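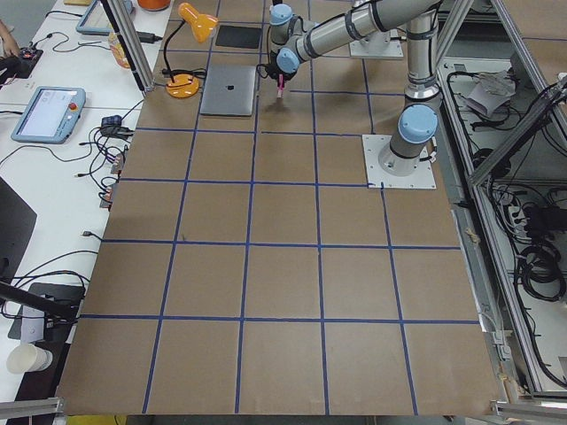 Marlina Nasution wrote back within the hour that she'd had exactly this trouble on her own cell last August, and that before anyone touched the planner they ought to look at the timestamps. I'm copying the whole thread over from the old Prora board so it can be found again, with my original post first.

Last updated: August

Print | E-mail this page

Marker drifts off the line when I move the arm from one square to the next
Posted by Jhosep Chambi

Hello all, and thank you in advance for your patience, this is going to be a long one. I have a six-axis arm with a gripper holding a marker, and a board divided into squares with tape. My program is supposed to visit a square, touch down, draw a short stroke and go on to the next. I calibrated the camera to the arm base with 32 poses and the reported error looked lovely. In the squares close to the base everything is fine. Farther out the tip lands up to 11 mm off, and always toward the far side. If I run the same path slowly it gets better but doesn't go away.

I've swapped the planner twice (a plain joint-space one, then a Cartesian one) and the drift is the same with both. The controller runs on one machine and the perception node on another. Is this calibration, or the tool offset, or something in how I'm reading the joint states? I'd be so grateful for any pointers — I've been going in circles with it.

Marlina Nasution
Hi Jhosep! You wrote the most useful thing near the end, the part about going slowly. If speed changes the error, then some of it is timing, and I'd go after that piece first. Two machines means two clocks. Mine were 200 ms apart and I was matching each camera frame with a joint state from the wrong moment, so every pose taken while the arm was still settling was a little bit of a lie. Sync the clocks, stamp the joint states where they're read (on the controller side, not when they arrive), and interpolate between the two nearest ones when you look up a transform.

Then redo the calibration with a proper pause before every capture. I wait until the joint velocities have been close to zero for a full second. It's dull and it takes a good while, so put the kettle on.

What's left over when you run slowly is probably your tool offset. Did you measure the marker tip or type in a number? Do the pivot thing: touch one fixed point with the tip from a bunch of very different wrist angles and solve for the offset. If your angles are all nearly straight down the solver will happily hand you nonsense, so lean the wrist over as far as you dare. And check it again whenever you change the marker, they never go back in quite the same.

Gladys Correa
try a different planner, ours was bad too

Rocío Grajales
Marlina has covered the clocks, so I'll only add something about the poses. Were all 32 taken near the base? Mine were, the first time, and the fit was beautiful there and poor everywhere else. A small rotation error grows with distance, which sounds a lot like your far squares. Spread them over the whole board, corners included, and keep back five or six that the solver never sees so you have something to test against. I log the residual for each pose with the pose itself, and on one run number 357 in the log was a single bad detection pulling everything sideways. Took me two evenings to find it!

Also, please look at which frame your board plane is defined in. I once had mine in the camera frame in the config and in the base frame in the code, and it was close enough to nearly work.

Jhosep Chambi
Thank you both so much. The clocks were out, and yes, my tool offset was a typed-in number (I'm blushing). Far squares are down to 2 mm with the pivot calibration done. I'll redo the poses across the whole board next and post the config when it's tidy.

We use cookies to remember your settings on this site. By continuing to browse you accept their use.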